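Ferkgate Residential Block – Laundry Room and Appliance Inspection
Site: Tralovdale
Inspected: Saturday, 9:30

Scope: top-lid appliances, shelving and floor. Units were checked with power off unless stated.

1. Lid opens fully and stays up unsupported – Pass
Comment: Held for 30 seconds on each unit. No drift.

2. Lid hinges and clips secure – Pass with remark
Comment: Slight play on the left side of unit 2. Recheck in August.

3. Rating plate legible – Pass
Comment: Units rated 115 V. Plates wiped clean before reading.

4. Labels on lid attached and flat – Pass
Comment: Printed labels with QR codes are to stay in place. Do not cover them with notices or tape.

5. Items hung or stored next to units – Action required
Comment: Bedding must not hang against an appliance or block side clearance. Small items on open shelves to be boxed or moved.
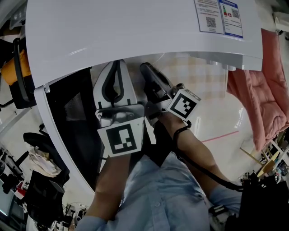
Should the lid be left open between loads?
Leave it slightly open for 30 minutes after the last load, then close it. Overnight the lid stays shut in shared rooms.

6. Supply hose and valve – Pass
Comment: No drips at the coupling. Valve turns freely by hand.

7. Drain hose – Fail, unit 3
Comment: Hose kinked behind the unit. Vulus replacement hose on order. Unit tagged out of service until fitted.

8. Power cord and outlet – Pass
Comment: Cord sheath intact. No extension cords in use.

9. Floor around units – Pass with remark
Comment: Keep clear for access. Loose sticks, brooms and poles go in the wall rack – not leaned beside the machines.

10. Service interval – Due
Comment: Unit 1 counter is past 3,000 cycles. Full service by Ahmadpour, then a belt check every 500 cycles.

Result: conditional pass. Items 5 and 7 to be closed before the next inspection. Signed copy kept in the Ferkgate site folder.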